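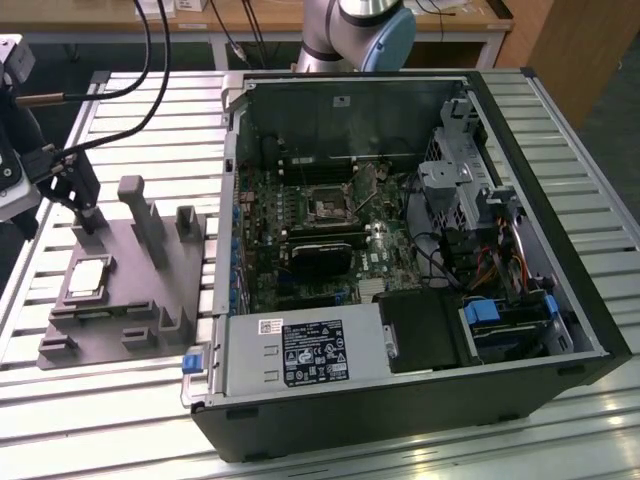
The processor cell at Estton, with the tower on the slatted table and the parts tray to its left.

Medley has finished resetting its desktop service cell at the Estton shop after a slow stretch in December, when the cell was stopping several times a shift to wait for an operator. The work took 28 hours of shop time and was done by the regular bench crew with help from Grotatano, the firm that builds the trays.

The cell is meant to handle two jobs on used office desktops, placing the processor and seating memory. The desktop goes on its side on an aluminum slatted table with the panel off. Loose parts wait on a gray tray next to it. Most of the trouble was in how those two things sat relative to each other.

According to the shop's notes, the tray had been clamped by eye each time it came off for cleaning. A shift of a millimeter or two was enough to make the gripper close on the edge of a chip holder. The arm would then stop on a force limit and wait for someone to clear it.

Under the new routine the table is wiped down along the slats first, and the tray goes on before any computer does. The crew runs the arm through a set of touch points on the bare tray. Only after those pass does the desktop come over. Its socket has to be open and clear, with the cooler off, and the technician checks the position of the power supply end of the case against a mark in the setup sheet.
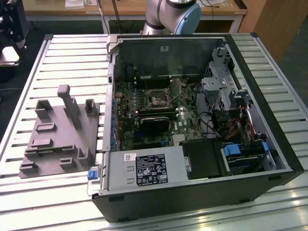

Tray checks come first

Grotatano reprinted the tray for this round with thicker walls on the holders. The old ones had worn at the lips where the fingers brush past. The shop now keeps two trays and swaps them every 40 units, so that one can be looked over while the other is working.

Memory gave the crew more to do than the processor did. A module laid across its supports can rock if one support is a hair higher than the other, and the gripper then picks it up tilted. The fix was to dress the supports with a fine file and test each one with a scrap module before loading good stock.

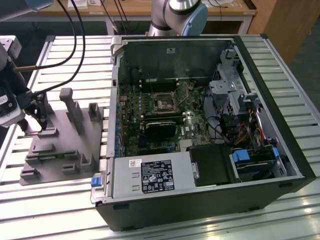
The crew also rewrote the pick height for memory, which had been copied from an older program and never checked against the new tray. It came down a small amount. Approach speed over the tray was cut as well, and the time lost there is made up on the return move.

Cables got some attention too. The leads to the gripper were rerouted with more slack after one of them was found rubbing at a tie point — the jacket was scuffed, but the wires inside tested fine. The tie was moved and the lead stays in service until the next planned stop.

Finger wear is the last item on the sheet. The screws at the finger mounts are checked with a hex key at the start of each shift and marked with paint pen if they move. The fingers themselves are compared against a new pair once a month. Sampaio, which supplies the fingers, recommends replacing both together even when only one shows wear, and the shop has followed that.

A camera check finishes the setup. The arm stops over the tray with the processor in its holder, and the technician compares the live view with a saved one before letting the program run.

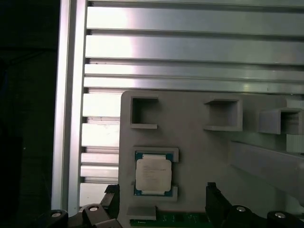
Sampaio said that shops tend to adjust the program when the tray is what moved, and that a saved view of a known good position saves a lot of guessing.

In the trial after the reset, the cell ran 79 desktops with one stop, caused by a bent socket lever on an incoming machine. The same setup sheet goes to the second cell in the building next, where the table is 21 inches shorter and the touch points will have to be laid out again. Medley expects that job to start once the spare tray is back from Grotatano.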